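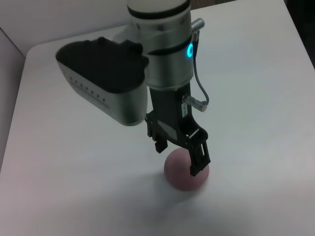
About Rundholm

Rundholm is an evening school for adults who want to learn bookkeeping, payroll and office English. We teach in small groups and most of our students have a day job.

The school was started by Savita Solanki, who had been doing the accounts for a chain of bakeries and kept being asked to train new staff. She rented two rooms above the Jetov print shop and ran a single payroll course on Tuesday nights. We still have those rooms, plus the floor above.

Today there are 41 evening courses on the timetable. The shortest lasts a weekend and the longest runs for 2 years and leads to the full bookkeeping certificate. You can join most of them in September or after the spring break. Office English takes new people at any time, as long as there is a seat.

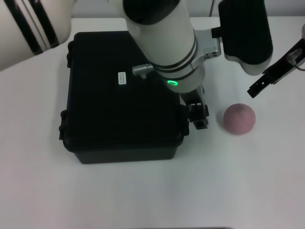 Fees are the same for everyone. A short course costs £150 and the first year of the certificate costs £900, which can be paid monthly. Books are included. Exam entry is not - the exam board charges for that separately and we pass on the bill as it stands.

Chantelle Nkuna is head of teaching. She came to us as a payroll student, went to work for Ntuli, a haulage firm, and returned to teach the course she had taken. She also looks after the Kivida fund, which pays half the fee for students who are out of work. Ask for the form at the front desk or by email.

All our tutors have worked in an accounts office and several still do. Classes start at half past six and finish by nine. If you miss one, you can sit in on the same lesson with another group that week.

The office is open from noon on weekdays. Please ring the lower bell, as the upper one belongs to the flat.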